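Rollura bench kit - two-arm workcell for home and shared shops

Home > Kits > Benches and frames > Rollura

I started drawing the Rollura bench because I was tired of watching people bolt a perfectly good pair of arms to a wobbly desk and then blame the software. I've done it too! My first pair lived on an old door over two sawhorses, and every time one arm swung out the other one shook. So what I sell now is the part under and around the arms, all in one kit, and you bring whatever arms you like.

It goes together in an evening if you have a friend to hold the long rails (I had Njål Rønning on the other end of mine, and we still put one corner on backwards). You need one hex key, a tape measure and a square. Leave the corner brackets a little loose until the whole frame is standing, then go around and tighten them. People skip that and end up with a table that rocks.

What you get
Aluminum extrusion, cut and deburred
White tabletop, drilled for the front rail
Front rail with 2 black mounting plates
40 corner brackets plus a bag of screws and slot nuts
Side and back panels, plain or printed
Zip ties, more than you'll use

What you don't get
Arms, grippers, cameras, power supplies or a computer. I get asked this almost every week. The mounting plates come blank, so you can drill them to match your arm, or send me the bolt pattern and I'll do it here for a bit extra.

Panels
Plain white is the cheapest. The printed ones cost more and come in the Kakum pattern, a big swirly thing with loads of color that my shop mate Jonatan Brekke says gives him a headache. I love it. Pick whichever you can stand to look at all day, and wipe them with a damp cloth only - the ink doesn't like solvent.

Cables
Run them along the extrusion and leave more slack at the elbow than you think you need. I lost a camera cable in June by being neat about it.

Ordering
The kit ships from the Virkmont workshop in two boxes. The long one is almost 2000 mm, so measure your stairwell before you order. Total weight is 27 kg. If you're in a shared shop, tell me the name of the space and I'll put it on the label.

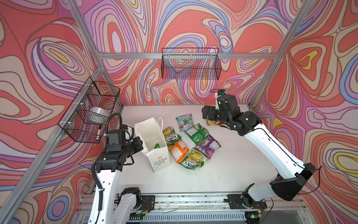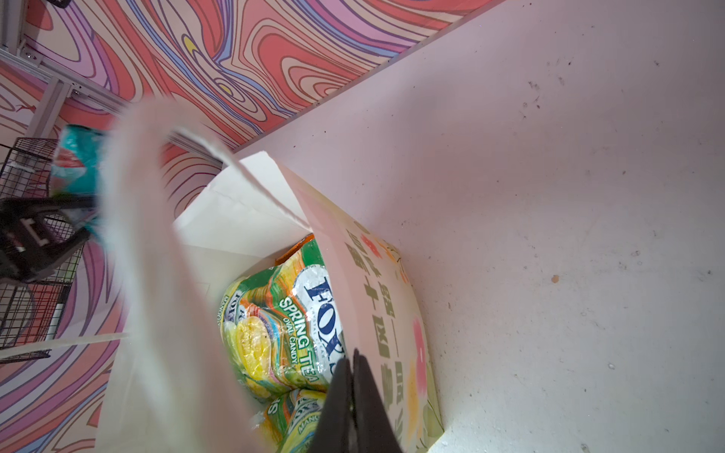
Storage was the last thing I worked out, and it's an add-on, so tick the box at checkout if you want it. I didn't want shelves, because shelves eat up the space an arm needs to swing through. Wire mesh baskets zip-tied to the rails did the trick, with one on the back beam and one down the left side, and the left one already has a bowl and a marker in it. They're light and they're cheap, and if you hate where you put one you snip the ties and move it. If you already bought a Westerberg frame from me, the same baskets fit, just ask for the longer ties.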